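Pesquisar no site Pesquisar Menu Fechar

Utilizamos cookies para melhorar a sua experiência de navegação. Aceitar todos Definições

Relatório intercalar de progresso: Projeto Tombridge, manipulação automatizada em tarefas de triagem
03/09/2024 | Por Loukia Stefanou, coordenação técnica

Destinatário: Fundo Chaudhry para a Modernização do Trabalho, a/c de Uzma Naqvi

1. Objeto do relatório

O presente relatório dá conta dos trabalhos realizados desde a aprovação do plano revisto, em maio, e responde às questões colocadas pelo Fundo na última reunião de acompanhamento. A principal dessas questões era direta: saber se uma máquina de uso geral, equipada com mãos de configuração humana, consegue já executar tarefas simples de oficina em condições que justifiquem a continuação do investimento. A resposta da equipa é afirmativa no que respeita a uma parte limitada das tarefas e negativa quanto às restantes. As secções seguintes pormenorizam uma e outra.

Recorda-se que o projeto abrange duas linhas. A primeira, dita linha de oficina, incide sobre a triagem de peças num transportador de tela e a respetiva colocação em caixas. A segunda, dita linha doméstica, incide sobre a arrumação de loiça e a dobragem de têxteis, e encontra-se sob a responsabilidade de Jinfeng Song, nas instalações da Wudis.

2. Linha de oficina

2.1 Instalação

O posto de ensaio foi montado na nave secundária da Jurnbridge e aceite sem reservas. A estrutura do transportador é em perfil de alumínio e as caixas de recolha ficam junto dela, ao alcance dos dois braços. Optou-se por manter a disposição usada nos postos manuais, de modo que os resultados possam ser comparados com os do trabalho humano sem correções adicionais. Esta opção tem um custo: obriga as mãos a trabalhar por cima da calha frontal, com pouca folga para o pulso.

As peças de ensaio são blocos retangulares e conjuntos de duas partes, com base e corpo redondo. A escolha de peças pretas foi intencional, por serem as que maior dificuldade colocam à perceção de profundidade.

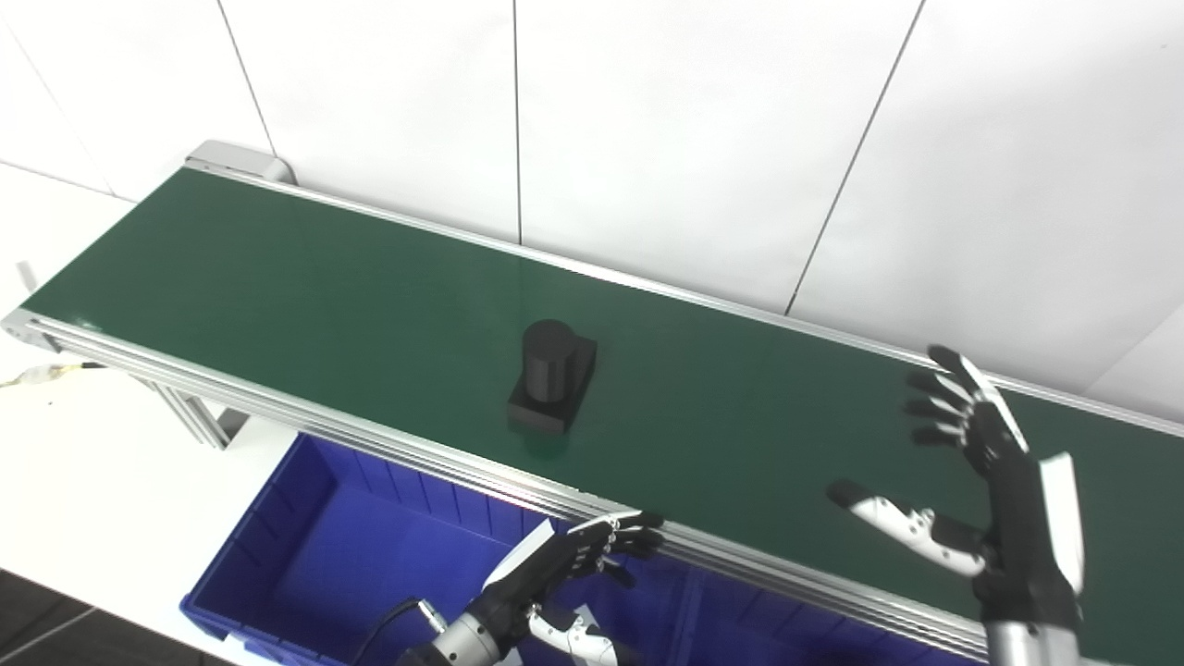

Figura 1. Peça de ensaio preta sobre a tela verde, com a mão direita aberta por cima do transportador.

2.2 Resultados da preensão

Foram executados 1000 ciclos completos no período em análise, entendendo-se por ciclo a sequência de localização, preensão, transporte e largada. Em 102 desses ciclos foi necessária a intervenção do operador. A maioria das intervenções concentrou-se na fase de preensão, e dentro desta nas peças cuja base se encontrava atravessada em relação ao sentido da tela. Com a base alinhada com o sentido do movimento, a mão fecha sobre o corpo redondo e a peça sobe sem rotação apreciável. Com a base atravessada, o polegar tende a tocar primeiro na aresta do bloco e desloca a peça antes de os restantes dedos fecharem.

Iqra Tanoli propôs, e a equipa adotou, uma pré-forma de mão mais aberta, com o polegar estendido na horizontal durante a aproximação. A alteração reduziu os contactos prematuros, embora tenha tornado a aproximação mais lenta. O tempo médio de ciclo é hoje de quase 10 segundos, valor que continua acima do praticado nos postos manuais e que a equipa não espera reduzir de forma significativa sem rever o planeamento de trajetórias.

A tela esteve parada em todos os ensaios aqui reportados. O plano previa o início dos ensaios com tela em movimento neste período, o que não foi possível cumprir. A sincronização entre o codificador do transportador e o controlador dos braços apresentou atrasos variáveis, cuja origem só foi identificada em fase adiantada dos trabalhos. A correção está feita e aguarda validação.

2.3 Largada e arrumação nas caixas

A largada revelou-se mais exigente do que a equipa tinha estimado na candidatura. Depositar uma peça numa caixa vazia não oferece dificuldade. Quando a caixa já contém peças, a nova peça pode ficar inclinada sobre as anteriores, e o sistema não dispõe ainda de um critério fiável para decidir se deve reposicioná-la ou prosseguir. Na configuração atual, prossegue sempre.

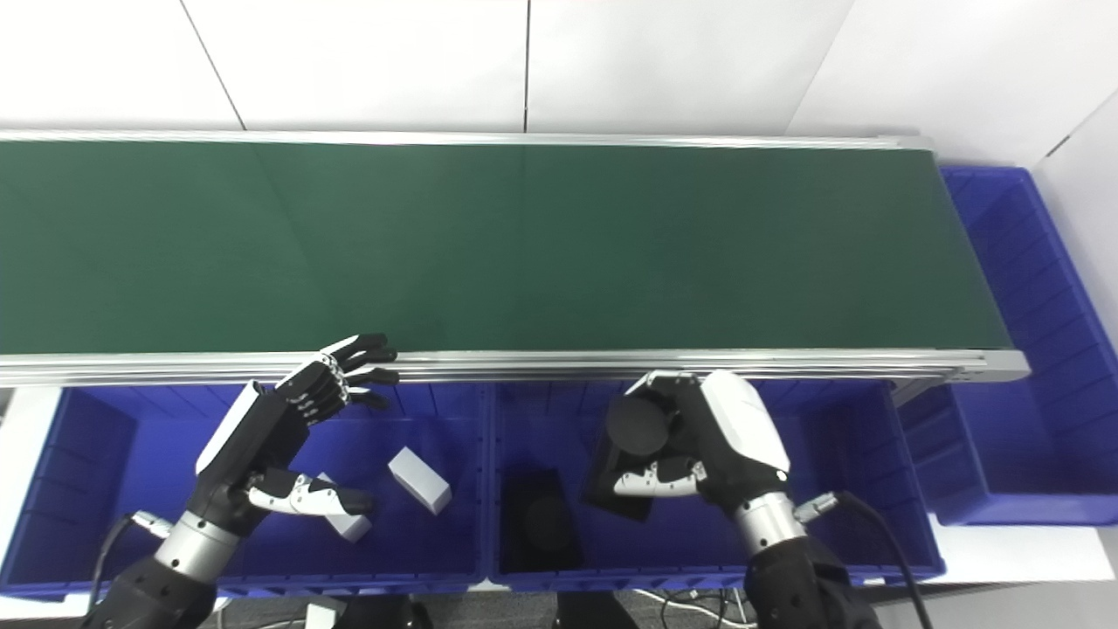
O risco associado a esta opção é reduzido em triagem, onde basta que a peça chegue à caixa certa, e deixa de o ser em acondicionamento, onde a orientação final conta. Por esse motivo, a equipa solicita que o indicador de arrumação ordenada, previsto no contrato, seja avaliado apenas no relatório final. A alteração não tem impacto orçamental.

Registaram-se ainda ocorrências ligadas à cablagem dos pulsos. Os cabos descrevem um arco exterior e, em posições extremas, podem tocar no rebordo das caixas. Não houve danos. Sadia Jafri tem em curso o desenho de uma guia que encaminhe os cabos ao longo do antebraço, cuja montagem implicará a paragem do posto.

3. Linha doméstica

Os progressos nesta linha são mais modestos. A arrumação de loiça foi ensaiada com pratos e tigelas de plástico rígido, com resultados aceitáveis para os pratos e insuficientes para as tigelas empilhadas, que a mão não separa de forma consistente. A dobragem de têxteis permanece numa fase exploratória. O sistema dobra um pano de cozinha previamente estendido, mas não o sabe estender quando lhe é entregue amarrotado, e é esta segunda situação que corresponde à realidade de uma casa.

Jinfeng Song recomenda que a linha doméstica se concentre na loiça até ao fim do contrato e que os têxteis sejam remetidos para uma eventual segunda fase. A coordenação subscreve a recomendação. Os recursos assim libertados permitiriam reforçar a recolha de demonstrações por teleoperação, da qual dependem ambas as linhas.

4. Apreciação geral

A experiência acumulada permite responder com maior precisão à questão do Fundo. Em tarefas repetitivas, com peças rígidas conhecidas e uma disposição estável do posto, a máquina trabalha com supervisão ligeira, a um ritmo inferior ao humano. Variações pequenas, como uma peça rodada ou uma caixa parcialmente cheia, ainda provocam falhas que um trabalhador sem formação específica resolveria de imediato. Não se considera responsável, neste momento, propor a instalação do sistema numa linha produtiva sem operador presente.

A equipa chama também a atenção para o tempo de preparação. Cada nova família de peças exigiu 3 dias de trabalho entre demonstrações, treino e verificação. Para uma oficina com catálogo estável, este esforço é suportável. Para uma oficina que trabalhe por encomenda, poderá anular o benefício pretendido.

5. Execução financeira e recursos humanos

A execução decorre dentro das rubricas aprovadas. Verifica-se um desvio na rubrica de consumíveis, motivado pela substituição antecipada de revestimentos das pontas dos dedos, compensado pelo menor recurso a deslocações. Não houve alterações na composição da equipa. Os mapas de despesa seguem em anexo separado, nos termos do regulamento.

6. Trabalhos previstos para o próximo período

a) Validação da sincronização e início dos ensaios com tela em movimento, a velocidade reduzida.
b) Montagem da guia de cabos nos dois pulsos.
c) Desenvolvimento de um critério de reposicionamento para peças inclinadas dentro das caixas.
d) Repetição dos ensaios com peças de base atravessada, utilizando a nova pré-forma de mão desde o primeiro ciclo.
e) Na linha doméstica, ensaios com tigelas de bordo largo, a adquirir.

7. Pedidos dirigidos ao Fundo

Solicita-se a aprovação da transferência do indicador de arrumação ordenada para o relatório final e da reorientação da linha doméstica nos termos da secção 3. Solicita-se igualmente a indicação de uma data para a visita técnica às instalações da Jurnbridge, que convirá realizar depois de concluída a paragem para montagem da guia de cabos.

Os registos completos dos ciclos, incluindo os que exigiram intervenção, estão disponíveis para consulta mediante pedido à coordenação técnica.

Subscreva a nossa newsletter Introduza o seu e-mail Subscrever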